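Chapter 6
Small Appliances in Shared Rooms: The Microwave Oven

6.1 Scope of the chapter

Chapter 5 dealt with sinks, drains and fixed counters. The present chapter covers appliances that stand on furniture and can be moved by one person. The microwave oven is treated first, as it is the appliance most often found outside a proper kitchen: in offices, workshops, landings and mezzanines where there is no water supply within reach. Cleaning in such rooms depends on what can be carried to the appliance and carried away again.

The worked case in this chapter is the upper floor at Staltholm, an open mezzanine with a railing, desks and office chairs, where a microwave oven is kept on a square table. The Enthorpe canteen, used in Chapter 5, returns in Section 6.5 for comparison.

6.2 Terms

Cavity – the inner space of the oven, bounded by the floor, ceiling, side walls, back wall and door.
Door seal area – the flat surfaces that meet when the door is shut. Residue here keeps the door from closing evenly.
Waveguide cover – a thin plate, usually on one side wall of the cavity. It is wiped lightly and never scrubbed.
Swing clearance – the free space the door needs to open fully. It is measured from the hinge side, with the oven in its normal place.

6.3 Placement and access

An oven set toward the far side of a table leaves working space in front of it. The space is useful for setting down a dish, but it also lengthens the reach into the cavity. On a deep table the cleaner leans over the cloth, and crumbs taken out of the cavity tend to land there. A tablecloth should therefore be shaken out or wiped after the oven, as the last step.

The door should be opened as far as it will go before any wiping begins. A half-open door hides the hinge corner and invites the cleaner to lean on it. Chairs and loose cables are cleared from the standing area first.

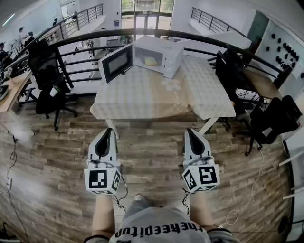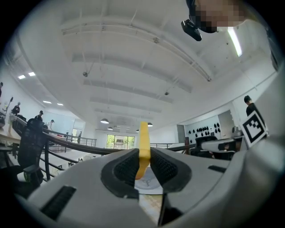 6.4 Choice of sponge

A plain soft sponge is enough for routine work. Abrasive pads scratch painted cavities, and scratched paint holds grease. Metal wool is excluded in all cases, as fragments left behind may spark.

The sponge is dampened and wrung out before it enters the cavity. Free water must not run into the vents or behind the waveguide cover. The order of wiping is ceiling, back, sides, floor, inner door, seal area. Working from the top down means that loosened residue is picked up once.

A sponge left in the cavity is a common fault in shared rooms. The cleaner checks the cavity floor before shutting the door – the check takes a moment and is listed as a separate step in Table 6.2. The Sinard survey of shared break rooms covered 416 ovens and recorded forgotten items under the heading "objects in cavity," together with spoons and lids.

Review the terms in 6.2 before going on to the exercises.

Reader comments (3)

acharya_b: The wiping order in 6.4 is different from the one in the second edition, which had the door before the floor. Which one does the workbook follow?

millrow: Used this with a class of evening trainees. Table 6.2 is missing from my copy, it goes straight from 6.1 to 6.3.

tk90: Same here, no Table 6.2. I found it at the back with the answer key.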